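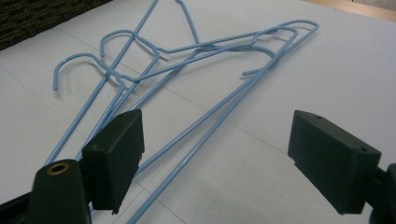

Coated wire hangers, color light blue, on a white tabletop.

Jerelex Coated Wire Hanger – Light Blue

Item no. 109
Sold in bundles of 30
Brand: Jerelex
Category: Closet and Laundry > Hangers > Wire

Product information

The Jerelex hanger is a simple wire hanger with a plastic coating. It is made from a single wire, bent into the triangular shape that everybody knows, and closed with a twist below the hook. The coating is the same light blue color on the hook, the neck, the shoulders and the bottom bar.

We have carried this hanger in our Branmont shop for many years and it is still the one that most customers ask for when they furnish a rental apartment or a guest room. It takes very little space on the rod. If your closet is narrow, you will notice the difference when you change from thick plastic or wood hangers to these.

The plastic coating makes the wire more pleasant in the hand than bare metal, and it protects the fabric from rust marks. For this reason many people also use the hanger for drying shirts after the wash, on a shower rod or on a balcony line. Please look at the coating from time to time. If it has a crack or the wire is visible, use this hanger only for dry clothes.

What it is good for

Shirts, blouses, T-shirts, light dresses, school clothes, aprons and thin jackets. Pants can be folded over the bottom bar. For heavy pants we advise a hanger with a thicker bar, as a thin bar can leave a line in the fabric when the pants hang for a long time.

What it is not good for

Winter coats, leather, wet towels and heavy knitwear. The wire can bend under such weight. A small bend can be corrected by hand, but please do not bend the same place again and again. Sweaters of every kind are better folded on a shelf.

Specifications

Material: wire with plastic coating
Color: light blue
Shape: triangular, with bottom bar
Hook: curled, fixed (does not turn)
Neck: twisted wire
Shoulder notches: no
Clips: no
Suitable for children's sizes: no, please see the Rollismont small hanger

Packing

The hangers are laid in the same direction and tied at the neck with a paper band. We recommend to keep the band on until you stand in front of the closet. Loose wire hangers catch in each other very easily, the hook goes through the next triangle and after this you have to work them apart one by one. If they are already tangled, put them flat on a table and do not pull from the hooks. Take the hanger which lies on top, hold it at the neck and turn it slowly until the long bar comes free. Then take the next one.

For storage of spare hangers, you can hang them on a short piece of rod or on a strong hook on the wall. In a box they should lie all with the hook to the same side.

Care

Wipe with a damp cloth and a little dish soap, then dry. Do not place on a radiator or near a stove. Do not use bleach, it can make the blue color pale.

Delivery and pickup

Orders are packed within 3 working days. Pickup in Branmont is possible until 4 p.m., through the side door next to the loading ramp. Please bring your order number, it is not enough to tell the name.

Opened bundles can be returned if all hangers are inside and not bent. The paper band does not have to be complete. For returns, please write first to the shop, so that we can send you the return slip.

Questions from customers

Do you sell them one by one?
At the counter in Branmont, yes. In the online shop we have only the bundle.

Is the blue always the same?
Between two deliveries there can be a small difference. If you need many bundles in exactly one shade, for example for a shop, please order them together and write this in the comment field.

Will they fit the Özkan folding rack?
Yes. The hook goes over the rods of this rack without force. On the lower rods a long shirt will touch the floor – use the upper ones.

Can I hang a skirt?
The hanger has no clips and no notches. Skirts with inside loops will slide to the side. The Rollismont clip hanger is the better choice for this.

Can I put the old ones in the recycling?
Many places do not accept coated wire in the normal bin. Please ask your town. Hangers in good condition are often taken back by dry cleaners.

For larger orders, from hotels, laundries or theaters, please contact Otis Esposito at the order desk. He can also tell you when the next delivery of the light blue is expected. The next one is planned for March.

Goes together with

Özkan folding rack
Rollismont clip hanger
Rollismont small hanger
Jerelex garment covers, clear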